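Unit 3: Weaves and Rims
Instructor: Harish Palaniappan

Plain weave passes each strand over one stake and under the next. When the strands are packed tightly, the side shows horizontal ridges.

The rim holds the stake ends in place. A braided rim is thicker than the wall below it and takes more strain — lift a full basket by the rim and you can feel it.
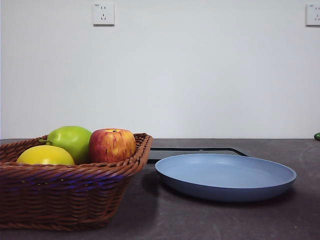

Reading for next week
Chowdary, Pretwood course reader, pages 200 to 210. Bring 10 soaked stakes and a bodkin. Samples are due in Room 426 by noon.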